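Filed under: Grad School, Teacher Prep, Threads

1/ I have been admitted to a master's in teaching. The welcome packet is 29 pages long and the word "teaching" shows up mostly in the letterhead. A thread, for anyone else who starts this fall.

2/ The program is at Nyarko College, nights, and it gets you the credential and the degree in one go. I picked it over the other place because the other place wanted a personal essay on "my journey" and Nyarko wanted a parking form.

3/ Before you can enroll in the first methods course you need a signed fieldwork agreement. Before a school will sign a fieldwork agreement it wants proof that you're enrolled in the first methods course. I asked the office which comes first. They said yes.

4/ Somebody in the office eventually emailed me a "provisional status letter." It says I am provisionally enrolled pending enrollment. The school took it without blinking. I have started carrying copies.

5/ Fingerprints next. I had mine rolled in March for a substitute permit, at a shop that also ships packages and cuts keys. Can those prints be used for the credential? They cannot. Same fingers, same state, different box on the form. Back to the key shop.

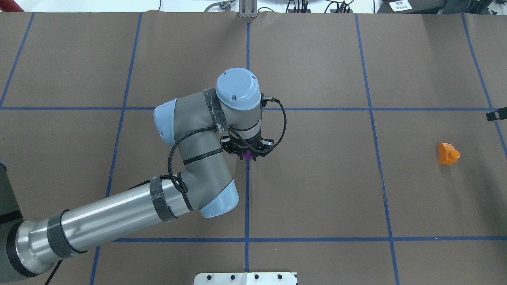
6/ The woman at the counter remembered me and asked if I'd passed. I told her it isn't that kind of test. She said people do fail it, though, if they have dry hands. So now I own lotion.

7/ Everything gets uploaded to a portal called Helolen. Helolen accepts PDFs. It does not accept PDFs with a space in the file name, and it won't mention this. It gives you a green check mark, and then next week you get a letter saying your file is incomplete.

8/ Helolen also logs you out after a while for your security. I'd guess the while is slightly shorter than the time it takes to fill in the employment history page. I type mine in a separate document now and paste it in like a burglar.

9/ Coursework. I'm going for the math credential, and the first term is one methods class, one adolescent development class, and a thing called Seminar in Becoming, 2 units. I've read the syllabus for Becoming twice. There is a journal. I could tell you nothing else under oath.

10/ The methods class I'm looking forward to, and I mean that. The first assignment is to teach a ten-minute lesson to the rest of the cohort, who are told to behave like ninth graders. I've met the cohort. Several of them have been waiting years for this.

11/ You also have to write a lesson plan in the official template. The template has a box for what the teacher is doing, a box for what the students are doing, and a box for "evidence." For my practice plan I put "they will nod." It came back with a comment: "What kind of nod?"

12/ Fieldwork starts as observation. You sit in the back of a real classroom and write down what you see and leave out what you think of it. This is much harder than it sounds. "Student is bored" is an opinion. "Student has his forehead on the desk" is data.

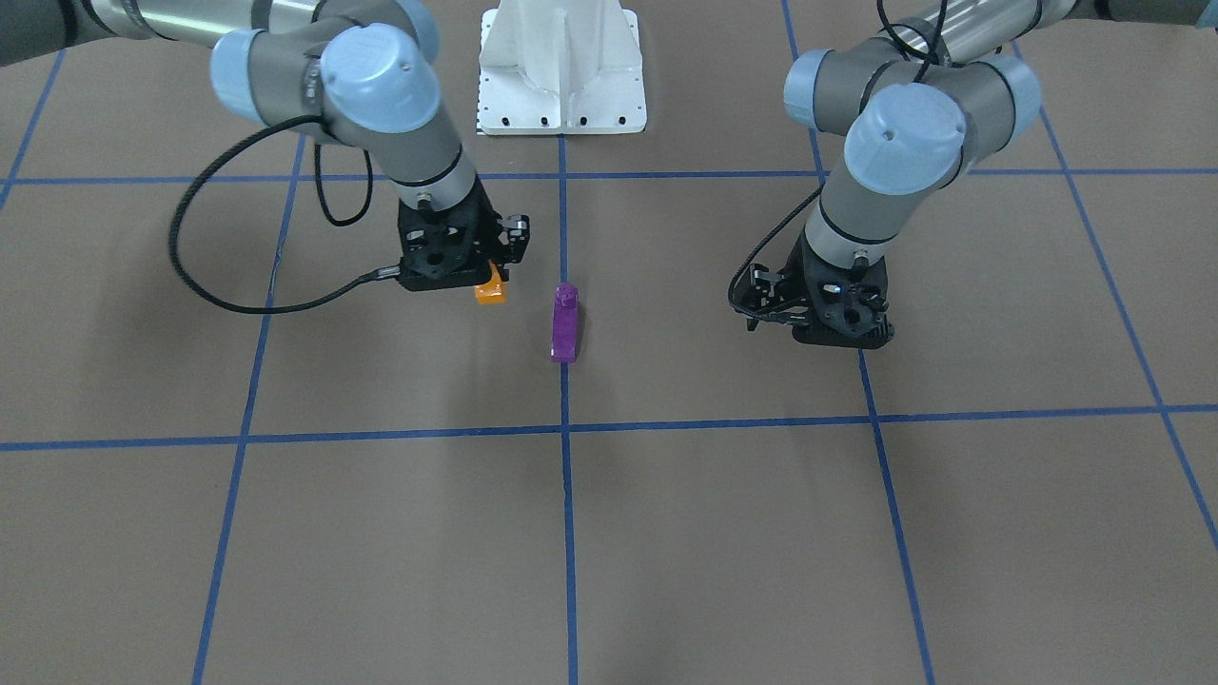

13/ My first try at any observation note is always a little novel, full of motive. "The two arms are closing in on the orange thing, and the purple one is next." Strike all of that. What you may write is: two robot arms, brown paper, blue tape in a grid, an orange object and a purple object between them near the center. Nobody's closing in on anything. I lost points for "closing in" and I'd lose them again.

14/ My placement is at Plurholm Middle, three bus stops past where the bus app thinks the route ends. The math department has a coffee maker with a sign-up sheet. I'm not on the sheet. I've been told observers can be added after the first term "if it's going well."

15/ Money, since a few of you asked. There's a grant if you promise to teach in a shortage subject at a school that needs you. Math counts. The form wants the name of that school now, two years before anyone could possibly hire me. I wrote "a good one." Helolen gave me a green check mark, so I expect a letter.

16/ Textbooks: get the older edition of everything except the development book, which is only sold as a code. The code came on a card from the campus store, Fuvwood, in a box you could mail a toaster in.

17/ If you're starting too: take the early section of methods, keep your receipts from the key shop, and don't put spaces in your file names. First class is at 6 p.m. and I still don't have a parking permit. It's in Helolen, under review.

Contact | Privacy | Back to top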